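Chapter 4
Seating for the Home, from Joiner's Stool to Factory Chair

Most furniture that has come down to us was made to be sat on, yet chairs were once uncommon in ordinary houses. A family ate on benches and stools, and the one chair with arms was kept for the head of the household. An inventory of 1693 for a farmhouse at Tolton lists nine stools, two forms and a single "great chair".

This chapter follows the change from that kind of room to one in which every person at the table had a matching seat. It begins with the joiner, who worked with mortice and tenon, and moves on to the turner and the chair bodger. The later sections deal with bentwood, tubular steel and moulded plywood.

Two workshops are used as case studies. Andgate made rush-seated chairs for chapels and schools, and at its busiest sent out 300 a month. Isaksson was a much smaller firm, and only 70 of its stacking chairs are recorded. Prices for the two differ widely at auction, and Section 4.6 looks at why.
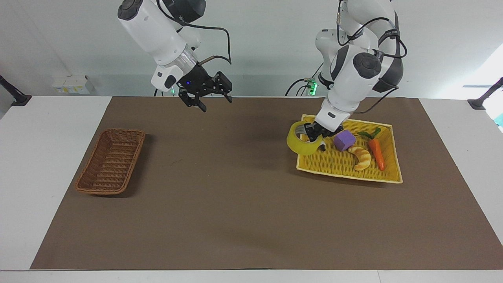 Students should learn to date a chair from its joints and undersides before looking at its style. Styles were copied for generations. Saw marks, screws and the wear on a stretcher are harder to fake, though a careful restorer can mislead even an experienced buyer.

Key terms: stretcher, splat, seat rail, form, rush, bodger.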